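Skestthorpe Cloth Handling Set - README

Welcome, and thank you for reading this before you open the folders! The set holds 63 sessions of two-gripper work on thin fabric, gathered at our Avholm bench, and these are the house rules we ask everyone to keep to, whether you are adding sessions or only checking them.

Ground rules
Wipe the table first. Old pen marks may stay.
Both grippers in hand before the take starts, jaws open.
Take hold of a corner or an edge, never the middle of a print.
Stop after 6 failed grasps and mark the take "abandoned" - please don't delete it, we learn a good deal from those.

Patterned cloths are very welcome, and wrinkles too.

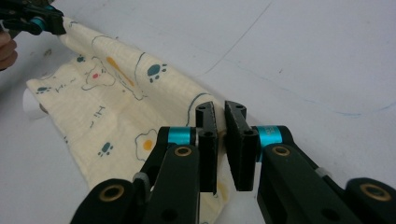 Fingers belong on the handle and well away from the jaws, even when a corner slips and you are dying to help it along. Check the collars and linkage pins every 18 takes, and write it in the log.

Labels follow the Masilela sheet, version 2. Takero users should convert the file names first - the script is in the tools folder.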